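Ticket 422: right jaw closes late on narrow boxes
Project: Patness sorting cell
Opened by: Despina Lungu
Status: solved, watching it through June

Problem
The gripper was doing great on the small stuff, then started dropping long, narrow boxes. The left jaw would touch first, push the box over, and the right jaw would arrive after it had already started to turn. I got 62 good picks out of 50 + 50 tries, which is way below what this thing can do!

What I checked
1. Fingertip pads. Wiped both blue pads and looked for worn ribs. No change, and they look super healthy.
2. Power and cable. Swapped the cable, restarted the Drevon controller, same late jaw.
3. Approach angle. Ran it open and slow over the narrow dark box with the gold bands, on newspaper, with the purple towel and the small items left behind it. Coming in like this, the right pad is right beside the box while the left one still has a gap to cross.
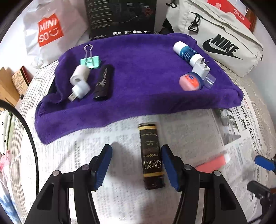
4. Jaw zero. Found it! The log had the right jaw's zero off by 2 mm after the last Nosport update. Small clips and tubes don't care about 2 mm, but a long box does — it swings as soon as one side pushes first.

Fix
Opened the jaws fully, ran the zero routine from the Ursu menu twice, saved, and restarted. Then I re-centered the approach path over the box. The next 50 picks all held, and I was cheering by the end of it.

Safety note
Please hit the stop button before you touch the pads. During the zero routine the jaws snap shut with no warning beep — I'd love to see one added.

Still open
Does the update reset the zero every time, or only on this unit? If you have a second one running, please check yours and add the number to this ticket.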